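Kerekes lever handle set in matt black, bought from Jikstead
Reviewed by Mehrangiz Tehrani, Fri 26 January
My rating: 4 out of 5

I moved into my flat two years ago and all the inside doors had the same old handles, gold coloured and a little loose. The one on the bathroom was the worst. You had to lift it with your hand before it would push down, and my guests always thought they were locked in. In December I decided to change it, and because I have never changed a door handle before, I read many reviews first. Most of them said only "looks nice" or "arrived quickly", so I will try to write more.

The set is the Kerekes with round rose and separate round keyhole cover. In the box you get two levers, two roses, two keyhole covers, one square spindle, the screws and a small hexagon key. The lock itself is not included. I kept the lock that was already in the door, and the key is the old one also. Please check this before you order, because the picture on the Jikstead site shows a lock and a customer can easily understand that it comes with it.

I paid 40 pounds with delivery. I also looked at the Nulen set, which was cheaper, but the lever felt light like a toy when I tried it in the shop. The Himard was very beautiful and cost 90 pounds, and for one bathroom door I could not accept this price.

Installing it took me one evening. The instruction sheet has drawings and almost no words, and for me this was good, but the drawing for the spindle is wrong or at least unclear. It seems to show that the spindle goes in flat on one side only. In fact it is the same on all four sides. I lost a lot of time turning it and looking at it.
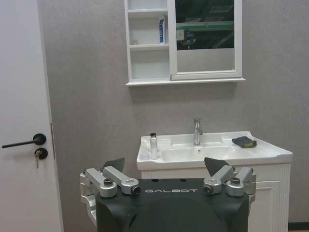

The second difficulty was the old holes. My previous handles were on a long plate, and the new roses are small and round, so the marks of the long plate stay on the door. I had to fill the old screw holes, wait until the next day, sand them and paint. If you also have long plates, please count this work in your plan. I bought filler and a small tin of white paint, so my real cost was 9 pounds more than the price of the set.

The screws are long and go through the door from one side to the other. I like this very much. With the old handle there were only short wood screws, and I think this is why it became loose. You must tighten the two screws little by little, first one and then the other. At the beginning I tightened one side completely and then the lever did not come back up by itself. I opened it again, started from the beginning, and after that it was fine.

Now about using it. The lever is comfortable, with the edges slightly rounded, and my sleeve does not catch on it as it did on the old one. The spring is strong. My mother has pain in her fingers and she can push it down with the side of her hand, which she could not do before. The sound is quiet, only a soft click.

The black finish is the thing I was most worried about. In the reviews some people wrote that it scratches from rings and keys. After six weeks I have one very small scratch on the keyhole cover, and I made it myself with the screwdriver. Fingerprints are another matter. Hand cream leaves a mark every time, and you see it more on matt black than on shiny metal. I wipe it with a damp cloth and a drop of washing-up liquid. The seller says not to use bathroom spray, and I follow this.

One more weak point: the cover of the rose is held only by pressing it on. The one on the outside sits very firmly. The inside one turned a little when I cleaned it, and I put a thin piece of tape behind it. For a set at this price it should not be necessary. I wrote to Jikstead and they answered after three days, politely, and offered to send a new cover. It came in an envelope without any paper, but it was the correct part and it fits better.

I take away one star for the loose cover and the confusing drawing. I would buy the set again, and I have already measured the bedroom door. If your door is much thicker than normal, ask the seller for the longer screws before ordering, as they do not sell them separately on the site.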